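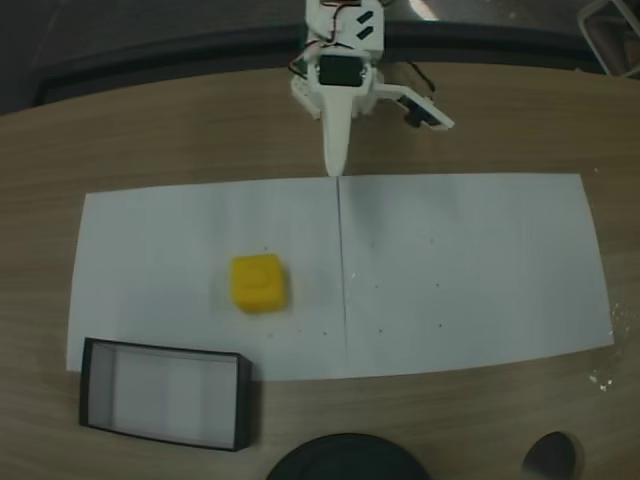
Keeping the Mill Lane Orchard: a report on old apple varieties in Jelville

Module: Local Environment and Community, second year project
Submitted in November

1. Why I chose this subject

My grandmother's garden in Jelville backs on to what everybody in the village calls the Mill Lane orchard, although the mill went long ago and a fair part of the orchard has gone too. I grew up eating the apples that fell over her side of the fence and never once wondered what they were called. When our tutor asked us to find a subject within walking distance of somewhere we knew well, I thought of the orchard straight away, and I am very glad I did, even if I have come home with nettle stings more often than I would like to admit.

My question was a simple one: which varieties are still growing there, and what would it take to keep them? I had also hoped to look at the pears, but there was not enough time and I have left them out.

2. A little background

The parish map in the Stiltell record office shows fruit trees on both sides of the lane, running down as far as the brook. The sale papers kept with it give the whole holding as 2,607 square metres. When I paced and taped it over two afternoons I made the present orchard 1,781 square metres. Most of the difference is under the gardens of the newer houses on the east side, my grandmother's included, and the rest seems to have been taken when the lane was widened.

The apples used to go by cart to Wotum market, where there was a cider press until my grandmother's childhood. She remembers the smell of it from the road, and being allowed to ride back on the empty sacks. I could not find any written record of the press closing, so I have only her word and that of two of her neighbours, who don't agree with each other about the year.

3. How I went about it

I visited the orchard between late August and the end of October. On each visit I worked along one row, tying a numbered label to every tree and writing down the height, the state of the bark, whether there was any mistletoe or canker, and when the fruit came away easily in the hand. I picked three apples from each fruiting tree, cut one across and one down the middle, and kept the third in the shed to see how it stored.

For naming I used two library books and the apple day at Stiltell, where you can queue with your fruit in a paper bag and have it looked at by people who really know. I queued twice. The first time my labels had got damp in my coat pocket and I could not read half of them, so anybody doing this after me should use pencil. Ink is hopeless.

4. What I found

The easiest tree to recognise was the Bramley by the gate, which is enormous and leans so far that someone has propped it with a fence post. There are also Blenheim Orange, Beauty of Bath and an Ashmead's Kernel that had hardly any fruit this year but what there was tasted wonderful, sharp and a bit like pear drops.

The row by the brook was harder. These trees carry a small, flattish yellow apple with a red cheek, and the apple day experts were not willing to put a name to it. My grandmother calls it a Jelville Sweeting. I have found that name nowhere in print, so it may be a truly local apple or it may be a common one that the village renamed to suit itself. It keeps badly. Mine had gone woolly within a fortnight.

The general health of the trees was mixed. Canker is bad along the north hedge, where the air is still and the ground stays wet, and several of the oldest trees are hollow right through. The hollow ones were the best for wildlife, though, and I saw a little owl come out of one at dusk.

5. What it would cost to keep them

I asked a nursery near Wotum what they would charge to graft young trees from the brook row. Their price for a full set, with stakes, guards and delivery, was £2,020. Winter pruning of the older trees by a qualified person would come to £700 on top. The Costa in Stiltell gives away its used coffee grounds, and one of the allotment holders swears by them as a mulch, but I have not tested this and the books are rather divided.

6. Thoughts at the end

I think the brook row should be grafted first, before another wet winter. If the name can't be settled from the fruit, a leaf sample could be sent off for DNA testing next summer, and I would like to do that myself if the department will let me carry the project on.

If I were starting again I would begin in blossom time, as flowering dates would have helped with at least two of my doubtful trees. I would also buy better gloves.

My labels are still on the trees and my notebook is with the department office.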